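Why wood has a grain

Look closely at a plank and there are lines running along it. The pattern is called the grain, and it comes from the way a tree grows.

A tree gets thicker from the outside. Just under the bark is a thin layer that makes new wood. In spring the tree grows quickly, and the new wood is pale and soft. In late summer it grows slowly, and the wood is darker and harder. One pale band and one dark band make one year's ring.

Rings can be counted on a stump. The old larch at Grevness was felled in April and had 96 rings. A beech at Rerik started growing in 1858.

The saw decides what the lines look like. A cut straight across the trunk shows circles. A cut along the trunk, through the middle, shows straight stripes. A cut along the trunk but nearer the bark shows waves and arches. 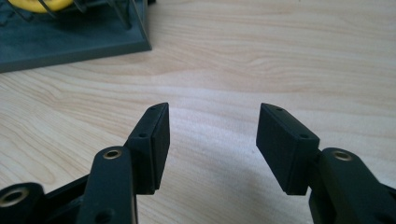
Wood splits easily along the grain and is hard to break across it. Try this with 2 lolly sticks. Snap one across the middle. Ask an adult to split the other lengthways with a blunt knife. The second needs much less force.

Words to know
Grain: the direction and pattern of the fibres in wood.
Fibre: a long, thin strand.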